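Speaker notes – "Who owns the empty house on the hill?"
Town hall talk, 3rd June, Grultov Community Center

Before I start

Thank Teodora Papadopoulos for the invite and for unlocking the side door. Check the clicker. Water on the left, because I knock it over if it's on the right.

Opening

Hi everybody, thanks for coming out. I'm going to talk for a bit about public property – the buildings and land that the county holds in your name – and then I want most of the time to go to questions, so please hang on to them.

Quick show of hands. Who has walked past the old records office on Karras Street and wondered what's in it? (Wait. It's usually most of the room.) Okay, I did too, for years! I finally wrote to the county and asked. What I got back was a very polite letter saying my request had been passed to another department. Then that department passed it to a third one. I've still got all the letters in a shoebox.

So that's how I got into this, and tonight is what I've learned about how the county keeps its property list, where the list goes wrong, and what you can ask for.

The list itself

The county keeps a register. In theory every parcel and every building is on it, with an address, a use, and a department in charge. When I got my copy it ran to more than 1000 lines. It came as a scan of a printout, a bit crooked, so I typed the whole thing back in on my kitchen table. (Pause for the groan.)

Things I noticed while typing:

The "use" column is blank a lot. I counted 80 blanks. A blank can mean vacant, or it can mean the person filling in the form went to lunch, and you can't tell which from the page.

Some places are on there twice. The Zoveck yard appears under Roads and again under Parks, and when I called, each one told me to call the other.

Official houses are in their own section at the back. There are 18 of them. These are homes that come with a job – they go back to when a district engineer had to live close to the pumps. A few still have somebody living in them who does that kind of work. For the rest I asked who lives there and was told it's a personnel matter.

Don't get stuck on the houses! People love the houses and I can lose 15 minutes there. Move along.

What rent looks like

The tenants pay, I should be fair about that. The rent is set by a table the county adopted a long time ago, and the table goes by floor area and the grade of the job. It doesn't look at what a place next door would rent for. One of the houses near the river is listed at 600 a month, and if you've tried renting anything down there lately you're already laughing.

I'm not saying throw anyone out. I'd like the table on the agenda, in public, with the numbers next to it. If the supervisors look at it and decide to keep it, fine, then they've voted on it and we can all read the vote.

The Foson land

This is the part I get most mail about. The Foson tract was bought for a hospital that was never built. It's been mowed ever since. Last August the county put out a notice that it might be sold, then took the notice down, and I haven't been able to get a straight answer on whether the sale is off or just sleeping.

If anyone from the county is here, I'd love to hear from you in the Q and A, and I'll be nice about it.

(Skip the next bit if we started late.)

Sale or lease? People tend to have a strong feeling on this before they've seen any figures, me included. A sale brings in one check. A lease brings in smaller ones for a long time, and somebody has to manage it, and we've just seen how the Zoveck yard gets managed. I go back and forth. My neighbor wants a soccer field and will tell you so.

How to ask for records

Put it in writing, even if the clerk is friendly and says she'll look into it. Name the parcel number if you have it. Ask for "the current register entry and any lease or occupancy agreement." That exact phrase got me further than anything else I tried. Keep a copy, and write down who you talked to.

If they say it'll cost you, ask for the fee schedule first. If they say no, ask them to name the rule they're relying on.

Hand out the sample letter now, not at the start, or everyone reads it while I'm talking. 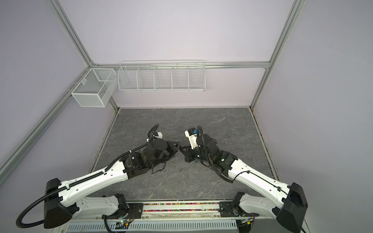 Questions I usually get

Is any of this illegal? Not that I've found. Most of it is old paperwork that never got cleaned up.

Why don't the supervisors just fix it? A couple of them have told me they'd like to. It takes staff time, and the budget has no line for it. Mention the budget hearing, and say that you can speak at it without signing up ahead.

Can I get your typed version of the list? Yes! Leave an email on the clipboard by the door. It has my typos in it, so check anything important against the scan.

Are you running for something? No. (Smile, next question.)

Wrap by the time the building closes. Stack the chairs, get the clipboard back, return the side door key to Teodora.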